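FOR IMMEDIATE RELEASE
13/05/2026

The Skendilgate Inn opens its supper barn in Trernow, with a table that doesn't take reservations

TRERNOW – I was told a press release should be written as if somebody else wrote it, with me quoted in the second paragraph sounding very pleased. I tried that and my wife laughed at it, so you're getting it from me. My name is Urho Valtonen, I own and run the Skendilgate Inn on the river road, and I'm opening a restaurant in the old hay barn behind the house. It's called Anora. We start serving supper on the last Friday of May and you're all invited (well, eighty of you at a time).

If you've stayed with us before, you know the barn. It's the one you walked past on the way from the parking lot, the one with the doors that wouldn't close. For years it held lawn chairs, storm windows, a sleigh that came with the property and a truly ridiculous number of paint cans. People at breakfast would ask what was in there and I'd say "nothing yet," and I said it for so long that our regulars started finishing the sentence for me. Now there's a kitchen in there! There's a bar, a wood floor you can dance on, and 2,000 square feet of room to eat in, and the doors close.

What we're serving

The inn has always been a breakfast house. We do it well, I think: baked eggs, rye bread, potato pancakes when I'm in the mood, fruit from whoever has it that week. But guests have to drive to the next town for a decent supper, and in bad weather they end up eating crackers in their rooms and being too polite to mention it. I find the crumbs. It bothered me.

So supper at Anora is the kind of food I'd want after a long drive. We've got a short menu that changes with the season, and to start with you'll find a creamy salmon soup with dill, roast chicken with new potatoes, a mushroom pie with a proper lid on it, pork chops with mustard and apples, and a beet salad that has turned two members of my own family around on beets. Dessert is mostly cake, plus a rhubarb thing in a bowl that I haven't settled on a name for. If you've got a good one, write it on the back of your check.

Bread comes from Tekin, the bakery down on the square, and I'm very happy about that. They've supplied our breakfast rye as long as I've had the inn, and when I told them about the barn they went off and came up with a darker, chewier loaf just for supper. It goes with the soup so well that I've had to ask the kitchen to stop "testing" it.

Vegetarians, you'll have real choices, including the pie. Gluten-free guests, please call ahead the day before and we'll bake for you. We do ask everyone to tell us about allergies when they book and then again at the table. It feels like overdoing it, I know. Please overdo it.

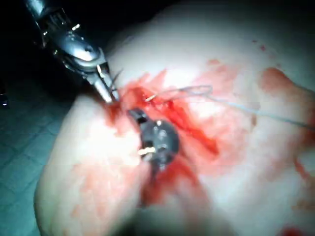 A curved suture needle held between slender metal jaws.

The long table

This is the part I've been bending people's ears about since winter. Most of the seats at Anora can be reserved, by phone or at the front desk, in the ordinary way. But down the middle of the barn runs one long table that can't be reserved by anybody, ever. You walk in, you sit down next to whoever's there, and the food comes to the middle in big dishes and you pass it along. One price, no choosing, seconds until it's gone.

I grew up eating like that. My grandmother fed whoever was standing in the yard at the right time, and I don't think she ever once asked how many were coming. When I bought the inn I noticed that the best mornings were the ones when it rained and strangers got stuck at breakfast together for an extra hour. They swapped maps and phone numbers. A couple from out west ended up buying a canoe from a man they'd met over the marmalade! I wanted to see if we could get some of that going at supper without having to wait for rain.

If you're shy, sit at the barn-door end, which tends to be quieter, at least it was on our practice nights. If you're traveling alone, please don't feel odd about asking us to put you next to somebody chatty. Kids are welcome there too. There's a bench for them on the side with more elbow room, and we'll bring them plain noodles if the pork chops are a step too far.

Hours and seatings

We'll serve supper Thursday through Sunday. There are 2 seatings each night, early and late, and the front desk can tell you the times for the week you want, which will shift a little as the evenings get longer. The bar opens before the first seating and stays open after the last, and you're free to come for a drink and a slice of cake without eating supper at all. The long table runs at both seatings until the dishes are empty.

Inn guests get first pick of the reserved tables until noon on the day. After that it's open to everybody. Folks in Trernow have asked me whether the place is only for people staying over, and no, please come, I'd be sad if you didn't. Park in the field on the left as you come in and walk up the path, which now has lights on it. If the walk is hard for you, pull right up to the barn and ring the bell by the side door and one of us will come out. The whole barn is on one level, restrooms included.

A supper-and-stay rate

To get things going, we've put together a package for the opening season. For $208 a night you get a room for two, breakfast in the house the next morning, and supper for both of you at the long table. Tax and drinks are on top. It works any night that Anora is open, and it covers all of our rooms except the suite over the porch, where there's an extra charge I'm happy to explain on the phone. Ask for the supper-and-stay rate when you call. I haven't figured out how to put it in the online booking form and I may never.

Dogs are fine in the two garden rooms, same as before. They can't come into the restaurant, but there's a shady fenced spot behind the barn with water bowls, and you'll see it from the window tables.

Parties, showers, reunions and so on

People have already been asking about this, so I'll get it down in writing. Yes, you can rent the barn. Mondays through Wednesdays are open for private events, and we can seat 80 for a sit-down meal. For a standing party with the doors open we could squeeze in a few more, though I'd want to talk it through with you. We cook everything here, and we'll build the menu with you and do a tasting first. You can bring your own cake, with my blessing and a small plate fee. Music has to come inside at ten, because the neighbors are lovely and I'd like them to stay that way.

We won't be renting it out on weekends this year. I've had some very nice brides on the phone and I've hated saying it, but I want the first summer to be about supper. Ask me again in the fall.

Opening weekend

On opening night the first glass is on the house for everyone, wine or our own currant cordial, which I make in the pantry and am a little vain about. There'll be fiddle music from the early seating on. On Sunday afternoon we're throwing the doors open for anyone who just wants to look around, with coffee, cinnamon buns from Tekin and a chance to sit in the sleigh. Yes, we kept the sleigh. It's up by the bar and it holds coats now.

Reserved tables for that weekend are going quickly, so do call. The long table you can't call about, of course. Just show up hungry!

About the Skendilgate Inn

The Skendilgate is a small, family-run bed and breakfast in a white farmhouse by the river, a short walk from the square in Trernow. We're open all year apart from a quiet stretch after the holidays when we fix what's broken. Breakfast is included with every room and served until the last person comes down. Anora, our supper barn, is right behind the house.

For the press

If you write about food or travel, or you just have a column to fill, I'd love to have you over. Come for a seating, eat at the long table, and I'll walk you through the kitchen afterward. Mornings after breakfast are the best time to reach me by phone. During supper I'm carrying plates and I won't pick up.

Contact: Urho Valtonen, owner, the Skendilgate Inn, River Road, Trernow. Call the front desk and ask for Urho, or leave a note in the box by the porch.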